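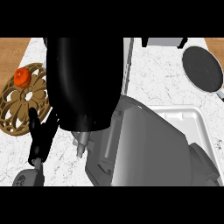

# Why Is Marble Stripy?

Marble spends most of its life being leaned on. People put it in kitchens, banks, museums and the sort of hotel bathroom where you are afraid to touch the towels. It looks very clean and very expensive, so you might be surprised to hear that it started out as a heap of dead sea creatures.

Sorry if you were eating.

## First, the dead sea creatures

Long before there were kitchens, warm shallow seas covered a lot of places that are dry land today. Those seas were full of animals with shells. There were big ones, small ones, and a great many so tiny that you could have swallowed a mouthful without noticing.

Shells are made mostly of a mineral called **calcite**, or of something so closely related to it that it often turns into calcite later. When the animals died, their shells sank and piled up on the bottom. Then more shells landed on top of those, and this went on for millions of years. The sea floor is not a place where anyone tidies up.

The weight of the pile squashed the bottom layers, and water moving through the gaps left behind new minerals that glued the bits together. The result was a rock called **limestone**. If you look closely at limestone, you can sometimes find whole shells in it, looking exactly as if they had been pressed into wet cement.

## Next, the cooking

Limestone can sit around being limestone for as long as it likes. But the outer part of the Earth is broken into giant slabs called plates, and the plates move. They go at the speed your fingernails grow, so you will not see one coming. When two plates push into each other, the rocks in between get bent, buried and shoved deep underground.

It is hot down there, and the pressure is enormous. You would expect the limestone to melt, and it doesn't. It stays solid and changes anyway. The grains of calcite slowly rearrange themselves into bigger crystals, which lock together like the pieces of a jigsaw puzzle made by somebody with no respect for straight edges.

Now it's **marble**. Scientists call a rock that has been changed by heat and pressure a **metamorphic** rock. The word comes from Greek and means something like "changing shape." Say it at dinner and see what happens.

The shells are usually gone by this point. All that effort growing them, too.

## So where do the stripes come from?

If the limestone was made of nothing but calcite, the marble comes out white. Limestone is hardly ever that well behaved. Rivers wash mud into the sea, dust blows in, and dead plants and animals sink into the pile. All of it gets baked in along with the shells.

Different kinds of dirt make different colors:

- **Gray or black:** carbon, often left over from things that used to be alive
- **Red, pink or yellow:** iron, the same stuff that makes rust
- **Green:** minerals such as serpentine, with magnesium in them

When the rock is squeezed, the dirty layers get stretched and folded along with everything else, and they end up as wavy bands. Other veins began as cracks. Hot water crept in, left minerals behind, and filled the crack up like toothpaste. Either way, the pretty part that people pay extra for is the mess.

## Getting it out

Picture a made-up mountain town called Kelldale, with a marble quarry on the hill above it. You can't use much dynamite there, as a marble floor in a thousand pieces is called gravel. Workers use a long wire studded with bits of diamond instead. They thread it through holes drilled in the rock, join the ends into a loop, and run it around and around until it saws through.

One block might weigh 30 tons, as much as four or five elephants, and elephants can at least walk to the truck. At the factory the block is sliced like bread and the slices are polished until they shine.

## A rock that hates lemons

Marble looks tough, and it will hold up a roof for centuries. But calcite has a weakness, and the weakness is acid. Lemon juice and vinegar are both acids, and they eat away a very thin layer of the surface. What's left is a dull patch called an **etch**. It isn't a stain, so scrubbing won't shift it, though you may be told to try.

You can watch the same thing happen without getting into trouble.

**You will need:** a piece of white eggshell, a glass, some vinegar.

1. Rinse the eggshell.
2. Put it in the glass and pour in enough vinegar to cover it.
3. Watch for tiny bubbles.

Eggshell is mostly calcite, just like marble. The bubbles are carbon dioxide, the same gas that puts the fizz in soda. Leave the glass overnight and check on the shell in the morning. Pour the vinegar down the sink afterward, and do not drink it.

Geologists use a similar trick to identify rocks. They put a drop of weak acid on one, and if it fizzes, there's a good chance it has calcite in it. Please don't do this to the bathroom at the hotel.

*October 2018*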